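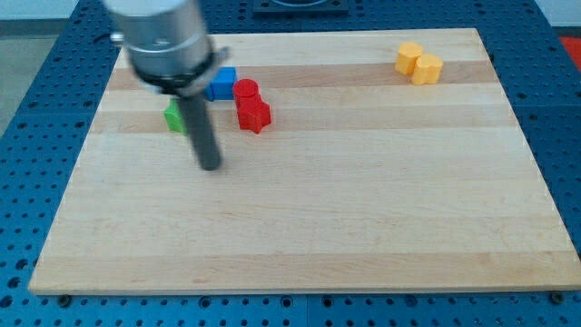
Resero suspends block-pushing cell at Tralstead after tool contact fault

Tralstead, 2023-09-13 – Resero has taken its tabletop pushing cell out of unattended service following a fault in which the arm's rod tool was driven into the wooden work board. No one was hurt. The arm has a cylindrical rod tool and moves coloured blocks across the board.

The fault occurred on run 2821 of a series begun in June. The controller applied a height offset left over from an earlier tool and commanded the tip 7 mm below the board surface. The force limit should have stopped the arm at first contact. It had been raised during set-up and was not restored, and the motion continued for roughly 146 milliseconds before the joint protection tripped.

Inspection found a bent rod and slight movement at the clamp. Both parts were replaced. The board was turned over and refitted.

A review of the logs by Clukley, the firm that maintains the cell, found 52 earlier runs made with the raised limit. None of these recorded contact with the board.

Runs now take place only with an operator at the stop button. The controller will refuse to start if the tool record and the height offset do not match – a check that was previously manual. Sites using the Rennie controller package should confirm their force limits before the next start.

Resero will issue a further notice when unattended running resumes.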